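Play Kitchen Reopens in Plutonville, Cucumber Intact

PLUTONVILLE – The toy lending library on Pirzada Street has put its play kitchen back into circulation after a month on the shelf, and borrowers may once again take home a complete dinner that feeds no one.

The set went out of service in July, when it came back from a loan without its carrot. A search of the returns bin produced one puzzle piece, a sock and the wrong carrot, from a doctor's kit that has never been able to explain why it had one. The right carrot arrived in the mail a few weeks later with no return address and, in keeping with library policy, no questions were asked.

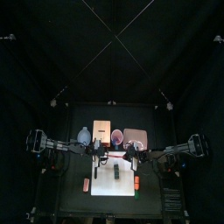
The library lends by the set, so a missing vegetable takes the whole meal down with it. Under the old rules a single absence could be noted on the card and forgiven. Then came the winter of the tea service, which went home with a full complement of saucers and finished the season as a teapot and a lid that did not fit it. The rules have been firmer ever since.

The relaunched kitchen is built around a white cutting board and the usual produce. The cucumber comes in segments, for people who like their slicing to be finished before they begin. The carrot is bright orange with a dark green top, and is looking well after its travels. There is a light blue bowl and a gray one, and past borrowers have held strong views about which of them is for soup.

Loans run for 9 days, up from the previous week. The library says the extra time is meant for families who live out toward Prandov and come into town only when the car is willing. There is no charge to members. Late sets cost 27 cents a day, a figure chosen years ago for reasons that were not written down, and now too familiar to change. 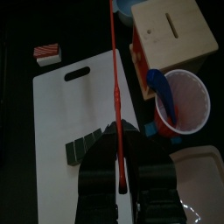
By the Kokano Courier town desk

The matter of the cleaver also appears to be settled. A number of parents had asked whether a play kitchen needed one, and the suggestion box at the front counter filled up accordingly. One slip proposed a spatula. Another, in crayon, proposed two cleavers.

The single cleaver stays. It is bright red, with a broad blade rounded at one end, a ribbed collar and a little hook at the end of the handle, and it would have trouble frightening a grape. The spatula has been taken under advisement, along with last year's request for a smaller parking lot. 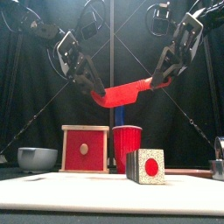 Borrowers are asked to check the contents against the card before leaving the building, and again before coming back. Food should be wiped with a damp cloth. It should not go in the dishwasher, however convincing it looks among the plates. Anything found later under a couch can be dropped through the slot in the Pirzada Street door at any hour, in an envelope if possible.

The kitchen can be reserved at the counter until 5 p.m. There is already a waiting list, and the first 2 names on it share an address and are not speaking. The doctor's kit is also available, with carrot.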